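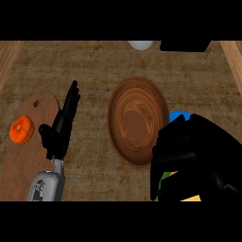
Standards & Safety

Stasus publishes good practice guide for two-handed robot handling tests

LIRNTON – Stasus has released the first edition of its good practice guide for laboratories that test two-armed robots on kitchen and tabletop tasks. The guide covers how a simulated test should be set up, what has to be written down before a run begins, and how results should be reported. It is free to download and applies to simulated trials only. A companion part on physical trials is in preparation.

The guide was drafted over two rounds of review. The working group received 948 comments from member laboratories and accepted 862 of them in full or in part. Most dealt with wording. The longest discussion was over what counts as a completed placement, for example when a piece of fruit has to go into a bowl and comes to rest against the rim.

"Two labs could run the same task and report very different success rates, and both would be telling the truth," said Malathi Unnithan, who chaired the working group. "One was counting any contact with the bowl. The other wanted the object inside and the hand clear of it. We had to pick one, and we picked the second."

Under the guide, a placement is complete when the object is fully inside the container, neither hand is touching it, and it has stayed at rest for the full hold period stated in the test plan. Laboratories may use a different definition but must print it next to the result.

Other main requirements are:

Starting layout. The position of every object on the table must be recorded, including objects that play no part in the task. Items at the far end of the table and items partly hidden from the viewpoint by a hand are to be listed like any other.

Surfaces. The table texture and friction values must be named in the report. A plain surface and a worn wooden one are treated as separate conditions.

Hands. For multi-fingered hands, the report must give the starting pose of each hand separately – open or curled – and state whether the hand begins above the table or in contact with something.

Viewpoint. Where the robot works from a single viewpoint, the report must say so. Runs in which a hand blocks the view of the target are kept in the total and may not be dropped afterward.

Number of runs. A published success rate needs at least 800 runs per task, with the object positions varied between runs. Failed and aborted runs are counted.

Simulator version. The software version and any changed settings must be given. Results from different versions may not be pooled.

Chandrasekhar Kandasamy, head of test methods at D'Souza, whose laboratory carried out the trial use of the draft, said the record keeping took some getting used to. "We ran 1031 trials against the draft. The first week was slow and people complained about the forms. After that we had a template and it became part of starting a job. What helped us most was the rule on blocked views. We had been throwing those runs out, and our numbers looked better than they should have."

The reporting template used by D'Souza is included as an annex. Fona, which maintains the scene library used in the trial, will add a layout export that fills in the object list automatically. The export is planned for September.

The guide is voluntary. Laboratories that wish to state that they follow it must meet all of the requirements in the main text, keep their run logs, and supply them on request. Partial claims such as "based on the Stasus guide" are not permitted in published results.

Comments on the first edition can be sent using the form at the back of the guide. The working group will review them before starting on the part for physical trials, which will add requirements on emergency stops, guarding and the distance kept between people and moving arms.

About Stasus

Stasus is a membership body that writes test methods and reporting rules for robot handling. Its office is in Lirnton.

Media contact

Press desk, Stasus, Lirnton. Interviews with Malathi Unnithan can be arranged through the press desk.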